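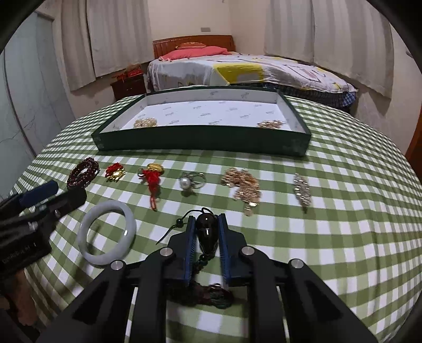

Title slide: dark drop pendant on black cord, checkered cloth

Speaker notes -- "Release Notes for People Who Skip Release Notes"
Slot is after the coffee break. Leave the title up until the doors close.

SLIDE 1. Hello

Thank the organizers. Say who I am, once, quickly. It's on the badge.

I look after the desktop and phone apps for Wado, a music player for people who own their music and would like it to play. We ship an update every month. Every month we write release notes. Every month the forum fills up with questions that were answered in the release notes.

For years I thought this was the forum's fault. This talk is me taking that back, slowly, in front of a room.

SLIDE 2. A note we shipped

Read it out loud, flat voice:

"Addressed an issue where certain users could experience unexpected behavior in the queue under some conditions."

Pause. Let them wince.

I wrote that. I was pleased with it. What had happened was that if you dragged a song to the top of the queue while another song was ending, the app threw away the whole queue. People had built those queues by hand. One man had a queue for his daughter's wedding.

Ask for hands: who has written "certain users"? (All hands, usually. If no hands, they're lying, move on.)

SLIDE 3. November

The bad month. Tell it straight, it's funny enough.

We put out a build that made scrolling smoother on phones. It did. It also quit by itself on some desktops if the window was left open overnight. The release note had one line about scrolling and nothing about the desktop, because as far as we knew we hadn't touched the desktop.

We had touched the desktop. We'd moved to a newer version of Keltov, the layer that draws our lists, and both apps share it.

The thread hit 382 replies. I read all of them. Skip the graph if running late.

SLIDE 4. What was in the thread

Sorting them took me an evening and most of a bag of pretzels. Three kinds of reply:

People asking if it was just them.
People saying it was fine on their machine, which helps no one but feels like helping.
People giving us the exact steps to make it crash, buried on page nine, under a fight about fonts.

The third kind is gold. We found it four pages after we should have. My own fault: I was busy answering the first kind with "we are aware of reports."

-- Aside if the room is friendly: "we are aware of reports" is how you talk when you've seen a bear and don't want to upset the bear.

SLIDE 5. Rewrite, live

Put the old note back up. Ask the room to fix it. Take two or three shouts, type them in, don't be precious about spelling.

Then show ours:

"If you moved a song to the top of the queue just as another one ended, the queue could be wiped. Fixed. We can't bring back queues that were already lost. Sorry."

Point at "Sorry." Legal did ask about "Sorry." Legal lost interest by lunch.

Somebody will say it's longer. Yes. It's longer than the useless one.

SLIDE 6. The format we use now

Every entry answers three things: what you were doing, what went wrong, what happens now. If we can't fill in the first one we don't know the bug well enough to say we fixed it, and we say that too. "We think this is fixed" goes in the notes as written. It upset the marketing side. It did not upset a single user that I could find, and I looked.

Known problems go at the TOP. Say that twice. Top. They used to be in a linked page called Eteck, named after the old ticket system, which meant nothing to anyone and was last updated two laptops ago.

(Eteck is gone. If anyone in the room used to work on Eteck, I'm sorry, it was a fine ticket system. It was a terrible place to put the truth.)

SLIDE 7. Shared parts

Back to Keltov. When a shared library changes, both apps get a line, even if the line is dull. "We updated the code that draws lists. You shouldn't notice. If you do, tell us here." With a link that goes to an open thread, started by us, before the build goes out.

Starting the thread ourselves felt like inviting people over to complain. They were coming anyway. Now they use the front door.

Demo the thread if the wifi is alive. Do NOT wait for the wifi. Screenshots are in the backup deck, after the slide with the cat.

SLIDE 8. Small release, small audience first

We now push to a test group called Carrilho for a few days before everyone else. Explain it's just people who ticked a box. They like finding things. Some of them like it a bit much.

Two builds so far have been stopped at this stage. One of them would have sorted every album by the wrong artist, alphabetically, with great confidence.

SLIDE 9. What hasn't worked

Don't skip this one, even at five minutes left.

People still ask questions that are in the notes. Fewer, but they do. The translated versions lag behind. And I still catch myself typing "various improvements" at six in the evening when I want to go home. I delete it maybe half the time.

SLIDE 10. Questions

Likely ones:

Do you read the app store reviews? Yes. With a drink.
Why monthly? Tried weekly. Ran out of adjectives.
Is the scrolling fixed? On phones, yes. On tablets, see the top of the notes.

Water is under the lectern. Give the clicker back this time.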